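How Do You Teach a Robot to Fold Laundry?

A robot arm fresh out of its box doesn't know what a towel is. It has motors that turn and a computer that can send them signals. Somebody has to show it what to do.

Folding cloth is one of the harder things to show. A wooden block has the same shape every time you pick it up. A shirt doesn't. Drop a shirt on the bed twice and you get two different heaps. The sleeves land in new places, the collar may be hidden, and part of the shirt may be inside out. You can sort this out without much thought. A robot has to be given a lot of practice first.

Two ways to show it

The first way is remote control. A person holds a controller, or moves a small arm that is linked to the big one. When the person's arm goes left, the robot's arm goes left. The computer records every move, along with what the robot's cameras see. The long name for this is teleoperation. "Tele" means "far," so the word means working something from a distance.

The second way is to do the job by hand with a tool shaped like a robot's gripper. The person holds the tool, squeezes it to close the jaws, and lets go to open them. A camera on the tool records what is in front of it. No robot arm has to be in the room, so people can do this at home, on a bed or a kitchen table. 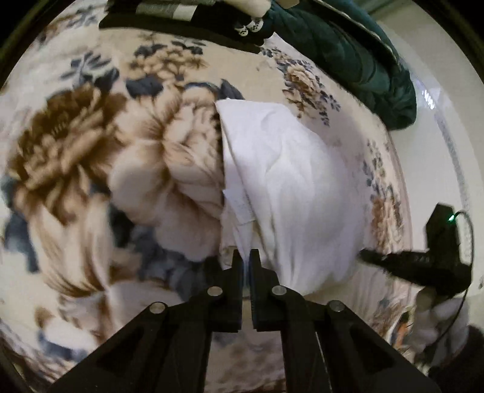

The jaws of a hand-held gripper pinch the lower edge of a white cloth on a flowered bedspread.

Look at the cloth near the jaws. It has bunched up into long folds where it is being pulled. A robot needs to learn what folds like that mean. They are a clue that the cloth has been caught and is being held in that spot. If the jaws close and no folds appear, they may have missed.

Why not use your fingers?

Your hand has five fingers, and you can feel with all of them. Many robot grippers have only two jaws, and some can't feel anything at all. If you showed a robot how to fold with your bare hands, you would use tricks it can't copy. You might smooth a crease with your palm or hold one corner under your little finger.

When you work with a gripper tool, you can't use those tricks. You have to pinch, pull and let go, the same as the robot will. It feels clumsy for the first few tries. Arsen Yurchenko, who teaches people to use the tools at a small company called Stikero, has beginners start with washcloths. "A washcloth is small and square," he says. "You can find the corners. Then we move up to pillowcases, and blankets come a long time after that."

What the computer keeps

One try at a job, from start to finish, is called a demonstration. For a folded cloth, it might include:

the pictures from the camera
where the tool was and which way it was tilted
how far open the jaws were at each moment

The computer needs all of these together. Pictures alone would show the cloth changing shape, but the robot also has to know how its arm should move to make that happen.

One demonstration is not enough. If a robot learned from a single white cloth, it might be lost when you handed it a striped one. So people use thick cloth and thin cloth, plain cloth and cloth with patterns. They work in different rooms, with different light coming in.

Piles are harder

Once things are folded, they often go in a stack. A stack makes new problems. The edges of several pieces lie close together, and the gripper has to find the right one. A fuzzy blanket can hide the edge of whatever is next to it.
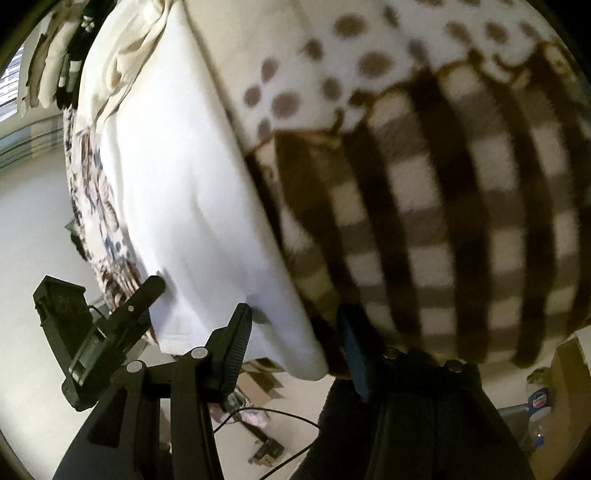
A ribbed gripper finger touches the underside of a folded white cloth. A brown-and-white plaid blanket and a polka-dot fabric are part of the same pile.

Patterns can be confusing too. A dark stripe on a blanket can look like a shadow, and a shadow can look like the gap between two layers. You know from years of handling blankets which is which. The robot has to work it out from its examples.

What about mistakes?

People make mistakes during demonstrations. A corner slips out of the jaws, or the whole stack leans over. Radymyr Kovalchuk, who checks recordings for the same company, marks the bad ones so the computer doesn't learn from them by accident.

He does keep some of them – the ones where the person slipped and then fixed it. Those show the robot how to go back, find the corner again and carry on with the fold.

Try it yourself

You need two pairs of kitchen tongs, a dish towel and a friend.

Lay the towel flat on a table. Pick up the tongs, one pair in each hand, and fold the towel in half. You may not touch it with your fingers. Then fold it in half again.

Now crumple the towel, drop it on the table and start over. Finding the corners is the slow part.

For the last round, close your eyes and have your friend tell you where to move the tongs. Your friend can say only "left," "right," "forward," "back," "up," "down," "open" and "close." Swap places when the towel is folded, or after 14 commands if it isn't.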